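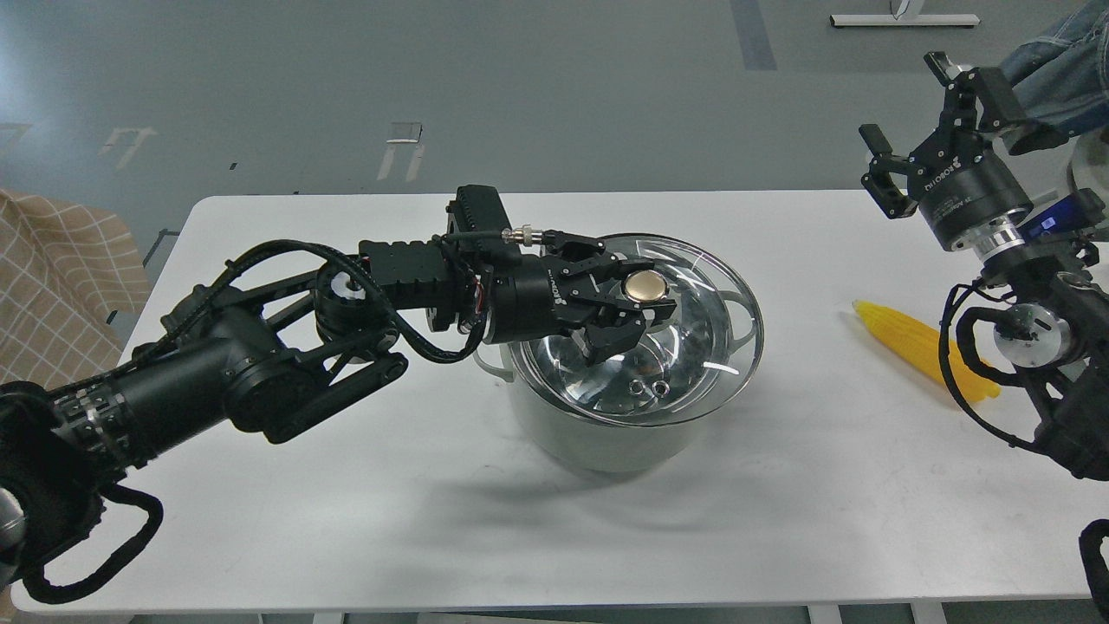
Laimutė Lill told me on the way out that she had expected it to be faster, and that she didn't mind that it wasn't. She would still like one in her kitchen if the price ever came down. Most of the people leaving the open day at Nultcombe with us seemed to agree with her. I didn't, quite, and I have been trying to work out why.

Opinion | Science & Work
Saturday
By a staff contributor

The lab in Nultcombe opens its doors 2 times a year. This time 290 people signed up, and they were let in a few at a time to stand near a white table with two robot arms at it. The job on show was kitchen work with a pot, a glass lid and a yellow plastic corn cob. One arm held the lid by its knob, tilted up off the rim. The corn lay beside the pot.

I had come by bus from Naleseck with a low opinion of robot demonstrations. The last one I went to, at the Avotiņš trade hall, had music and a man with a headset, and the machine waved at us. I learned nothing from it. Nultcombe had no music. A student told us what the task was and then stopped talking, and I wish more people in her line of work would do that.

A lid is a good test. It is slippery, it is clear, and the part you can hold is small. Anyone who has cooked for a family lifts one without looking. Watching a machine do it slowly makes you notice how much your own hand knows, and I think that is worth a bus fare.

My trouble is with what visitors are allowed to take home from it. In our group, a man asked when he could buy one. The student said she couldn't say. That was a fair answer, but a better one would have been a number. How many tries had the task been given, and how many had gone wrong? There was a poster by the coat rack that said the lab had recorded 669 attempts at kitchen tasks this year. It didn't say how many of them worked. I asked, and was told it depended on what you count as working.

I believe that. If the lid comes down crooked but stays on the pot, a cook would nudge it and move on. Someone writing a paper may have to call it a failure. But the public can handle that kind of detail. We handle it with weather forecasts and bus timetables.

Nuvonard, the company that pays for part of the lab, had a table in the hallway with brochures. The kitchen in the brochure was spotless and the family in it was laughing. I would have traded the whole stack for one sheet of paper listing the last five bad runs and what the lab thinks caused them — a grip too high on the knob, a glare on the glass, whatever it was.

None of this is a complaint about the people at the table. They were patient with the children and they answered what they could. I will go to the next one. I would like the poster to have a second number on it by then, and I'd like the man who wanted to buy one to read it before he gets to the brochures.

Filed under: Open Days, Robots, Opinion
Contact the opinion desk | Copyright, all rights reserved | Back to top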